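The Deposit

The letter from Rostami Property said that 3690 dollars would be held back for the floor, and Yareli Orozco read it standing up in the hallway with her coat on. She read it a second time at the kitchen table. Then she put it under the fruit bowl and made rice.

They had lived in the old apartment on Trornov Street for nine years. The floor had been bad when they moved in. There was a dip by the radiator where a marble would roll if you let it go, and her son had let it go most evenings of the first winter. Her mother had laid a rug over the dip and the rug had stayed until the movers took it up in June.

"They say water damage," she told her mother on the phone.

"What water?" Elvia Bermúdez said.

"From the bathroom. They say we let it leak."

"We called them. I called them myself. I talked to the man with the cough."

"Did you write it down?"

Her mother said she had written it down. She wrote everything down. She had a calendar for each year from the bakery, the kind with a saint for each month, and in the squares she put the price of gas, who had died, what time the plumber had promised and what time he had come. The calendars were in a box. The box was in the storage unit, or at Jovita's, or it had gone out with the trash when they moved.

Yareli went to the storage unit after work. It was unit 121, on the second level, and the elevator was slow, so she took the stairs. She moved the crib and the sewing machine. She found the Christmas dishes, a bag of her father's belts and a lamp she had accused her sister of stealing. She sat down on a cooler and called her sister to say she had the lamp.

"I told you," Jovita said.

"I know you did."

"I told you for four years."

"Do you have a box of Mom's calendars?"

Jovita Becerra had taken her husband's name and his habit of making people wait. She put the phone down somewhere and was gone for a while. Yareli could hear a television and a door. When Jovita came back she said there was a box in the laundry closet with tape on it, and it might be calendars or it might be the tax papers, and Yareli could come and look, but she should bring the lamp.

So Yareli drove over with the lamp on the passenger seat. It was past eight and there was still light on the roofs. Jovita had eaten already but she heated up some beans, and they sat across from each other and didn't talk about the lamp, which stood on the counter between the toaster and the bread.

The box was calendars. They opened it on the floor of the hall. The years were out of order and some pages had stuck together. Their mother's handwriting got smaller as she got older, and there were squares where she had written one thing over another. In one March she had put down only the weather. In one October their father was in the hospital, and every square said what he had eaten.

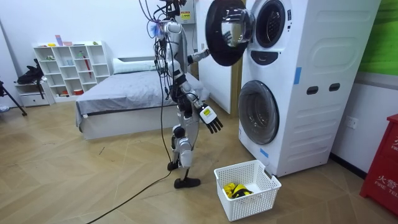
Let her be the one to read those pages first, Elvia had said once, when Jovita wanted to throw the whole box out. She meant Yareli. She said that Jovita read too fast and would miss the plumber.

They did nearly miss him. He was in the corner of a square in February, six years back, written sideways along the edge. *Called about bath. Water under tile. Man says next week.* The week after that said *No man.* The week after that said *No man. Called again.* He turned up in the middle of March, stayed twenty minutes and left his flashlight, and their mother had written that down too, along with the fact that it was a good flashlight.

"Do you still have it?" Jovita asked.

"It's in my car."

Jovita laughed so hard she had to lean on the wall. Then she went through the rest of that year, slowly for once, and found 2 more calls, in August and in November. She marked each one with a strip of paper torn from an envelope.

Yareli took pictures of the pages the next morning before work. Ka-ming Siu at the tenants' office told her to send copies and keep the calendars at home, and to ask in the letter for the company's own repair records for the same dates. He read her draft and crossed out the paragraph about the man with the cough. She put it back in when she got home, in a shorter form.

The answer took five weeks. It was signed by an Elspeth Aitken, whom none of them had ever dealt with, and it said that after further review the charge for the floor had been removed. There would still be a charge of forty dollars for a missing closet rod.

"There was never a rod," Elvia said. "I hung the coats on a broomstick."

"Did you write it down?"

Her mother was quiet on the line. Yareli could hear her turning over paper, the stiff kind.

"Give me a minute," her mother said. "What year did we move in?"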